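The Sunscreen Drawer

18 April 2022
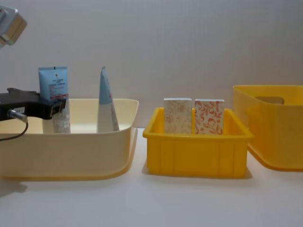 Every spring I go through the bathroom stuff and every spring I find out that I am a person who owns a great deal of goop. I don't think of myself that way. I think of myself as a bar of soap and a toothbrush. Then I pull the drawer all the way out, the way you're supposed to, and there's the evidence, some of it stuck to the liner.

The problem is partly hotels and partly hope. The hotel part you understand. The hope part is when I buy a thing called Flumari Overnight Repair because I have had a bad week and the label is a nice color. I used it twice. It smelled like a cucumber that had gone to law school. It then spent two and a half years lying on its side behind the cotton balls, and I moved it between apartments once, in bubble wrap.

I should explain that I am cheap, so throwing out a tube with anything left in it hurts me in the body. Last November I tried to fix this by using everything up. One product open at a time, no new ones until the old ones were gone. I lasted 40 days, which I still think is pretty good. I had the softest elbows in the county. I also got a rash on my neck from a Pretano hand cream that I had decided was "basically the same thing" as face cream, and the pharmacist looked at the rash and then at me and said it was not basically the same thing.

There's a little symbol on most of this stuff, an open jar with a number in it and an M. I was a grown adult with a mortgage application in progress when I learned the M stands for months. It's how long the product is meant to be good after you open it. I had assumed it was a size. Medium, I guess. So 12M was twelve medium, and I went on with my life.

Sunscreen is the one I've gotten strict about. It carries an actual expiration date, or it's supposed to, and the one I took to the lake two summers ago had a date I would rather not type out. I burned in the shape of my tank top and slept sitting up. Now the old sunscreen goes first, before I'm allowed to have feelings about anything else in the drawer.

What I do these days is dumb but it works for me. I write the month I opened it on the bottom of the bottle with a laundry marker. On tubes I write it on the crimp. My sister gave me a label maker for this and I printed exactly one label, which said LABEL MAKER.

The Badawi hair oil stays, by the way. I know it's old. It cost $60 and I was in love at the time, and I'm going to keep it until the cap rusts. Same goes for the Manda lip balm that I've never once finished, in any of its lives, because it leaves my coat pocket in about March and goes wherever they go.

I still have the shelf over the towels to do. I opened the door, saw a bath bomb that had started to sweat, and closed the door again. Maybe next weekend.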